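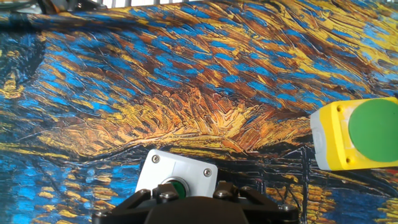 El cortometraje Darora, producido por Javard, dura 13 minutos y se apoya en 44 planos, casi todos fijos. La corrección de color reduce la gama a azul cobalto, ocre y naranja quemado, los tonos de la tela estampada con pinceladas cortas y gruesas. El sonido directo se grabó en 9 jornadas.

Quansah, la distribuidora, prevé su estreno en agosto, en 7 salas, con copia subtitulada y mezcla estéreo. La versión para plataformas conserva el montaje original.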